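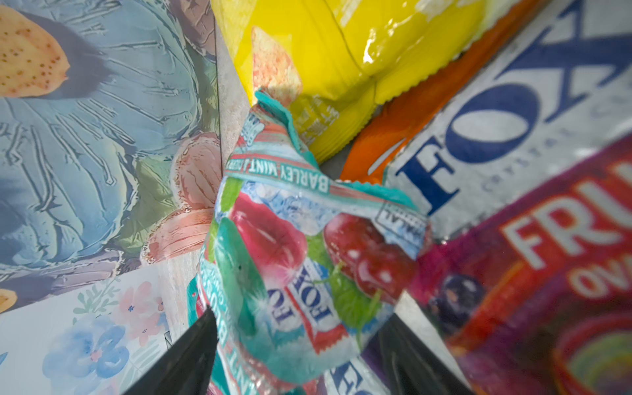
A Fox's sweet wrapper among other packaged snacks.

Small packets and the duty to be readable

The printed wrapper is the most widely distributed document in ordinary life. It reaches people who do not read newspapers, who do not open letters from the council and who have never visited a manufacturer's website. For many shoppers it is the only statement a food company will ever make to them. It is therefore reasonable to ask that it be made in a form they can read.

The position of this institute is that it often is not. Over the past 2 years we have received a steady flow of letters on the subject, many from older readers and from parents of children with allergies. Their complaint is seldom that information is missing. They accept that the ingredients are listed somewhere. They object to finding them under a fold, across a seam, or set in pale letters on a pale ground, in a size that calls for a magnifying glass and a good lamp.

Manufacturers reply that small packets leave little room, and the point deserves a fair hearing. A single sweet cannot carry the same text as a family box. When the regional grocer Coltemar reviewed its own range in April, its packaging staff told us that one product had to carry up to 200 words on a surface smaller than a playing card. Much of that text was required of them. Some of it, however, was a short history of the recipe, and some was an invitation to enter a prize draw. Space had been found for those.

We do not argue for plain or joyless packaging. Colour and pattern help people find what they want, and a child choosing a treat should be allowed some pleasure in the choice. The question is one of order. Facts that bear on health ought to be placed first and the decoration fitted to them. At present the work is commonly done the other way about, and the ingredients are given to the printer last, to be put wherever a gap remains.

There are signs that better practice is possible. Jindier, a small maker of oat biscuits, now keeps one flat panel on every packet free of seams and prints its allergens there in dark type. The firm reports no fall in sales. Vasiliu, which supplies boiled sweets to independent shops, has gone further and tests each new design with readers over seventy before it is approved. Neither measure is costly. Both require a decision early in the process, by someone with the authority to hold to it.

Less can be said for the growing habit of moving information on to a telephone screen. The Graketix scheme, under which a shopper points a telephone at a printed code, has its uses for those who want to know more about a product. It should not stand in place of the label. A grandparent at a bus stop, asked by a child whether a sweet contains nuts, needs the answer on the thing in their hand – and needs it at once.

We would ask 3 things of the trade: a minimum size of type that applies to every packet, however small; a fixed place for allergens, clear of any fold; and a limit on promotional wording until the first 2 conditions are met. We would also ask retailers to accept unreadable packaging as a fair ground for complaint, and to record such complaints in the same manner as those about damaged goods. At present most shops have no category for them, and the customer who raises the matter is thanked and sent home with the packet.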